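2026-06-02

In at half eight. Kiri had already wiped down the mats and put the day's sheet on the wall, so we started with the new rules for shared work, the ones Menaka sent round from Orlow. Four pages. Most of it we do anyway, but it is good to have it written down.

The main change is the handover rule. When two arms work over the same spot, one has the right of way and the other waits with its jaws open until it is told to move. Before, each operator used their own judgement. Kiri and I both thought we were doing the same thing, and when we compared notes we weren't. She was closing early, I was coming in low.

Speed limit near the other arm is now 180 mm a second. It feels slow for the first few runs and then you stop noticing. I kept the log and Kiri called the moves.
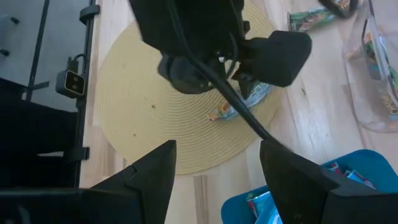 Snack sorting, one arm with a packet over the mat, the other open.

Second rule I want to remember is cables. Any cable that crosses the work area has to be looked at before each block of runs, and the block stops if it touches a finger. Jenő thinks this will cost us too much time. I timed the check at 12 seconds, so I don't agree, and I wrote that on the sheet.

Third is what goes down as a fault. A dropped packet is a fault even if you pick it up again. A packet placed in the wrong container is a fault. A pause is not. Skarphéðinn asked by email whether a torn wrapper counts and I didn't know. Have passed it to Menaka.

Lunch late, cheese roll. Rang Bundis about the spare finger pads and was told they are on back order. Will try Dusemwood.

In the afternoon I started rewriting our own checklist to match. It still had the old stop wording from October, which says to "halt if needed". Changed it to say who calls the stop (anyone) and who clears it (only the person on the log). Kiri read it through and found two mistakes.

The target is 400 logged runs under the new rules before Menaka comes to look at them. Left at ten to six. Need to print the checklist tomorrow and take the old one off the wall.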